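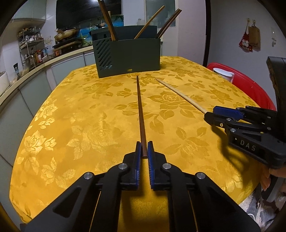
I have been meaning to write up the Grillent hand-held gripper since October, and having now had a pair of them going at my kitchen table for a good long while I think I can be fair to it. I bought mine from Lundska for 317 the pair, which felt a lot at the time, and I had been getting by with the older Portela ones before that (lovely things, but with smooth pads).

The pads are what you pay for, really. They are blue and ribbed, and they take hold of thin awkward things far better than I had dared to hope. Chopsticks are my favourite test for any gripper, being narrow, light and only too happy to roll. With the Portela I dropped 21 out of 100 lifts from a flat table. With the Grillent it was a good deal fewer, and most of those were my own impatience!
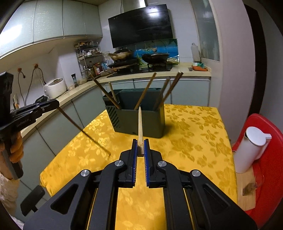
Page last changed: 4/9/23

Getting a chopstick into the holder is a harder job than picking it up, as you have to clear the rim and find a gap among the ones already standing there. Pinch near the blunt end and you have plenty of length to aim with, though any little wobble of the wrist shows up at the tip. I found it best to go slowly and let the jaws open only when the stick was well over the rim.

Now for the grumbles. The arms spread quite wide, so two people working at one small table do bump into each other - we ended up taking turns. The grip is also stiffer to squeeze than the Portela's, and after 54 minutes without a break my hand was ready for a cup of tea. I should like a softer spring as an extra, and a printed leaflet would be kind to those of us who don't care to read instructions on a telephone.

For small, fiddly kitchen things I would choose it again over the Portela. If you mostly handle boxes and tubs, the cheaper one will do you very nicely.

Recent reviews
Portela hand-held gripper, one year on
Urnville table-top arm: first week
Spare finger pads from Lundska
Wrist cameras for small grippers
Urnville controller, old and new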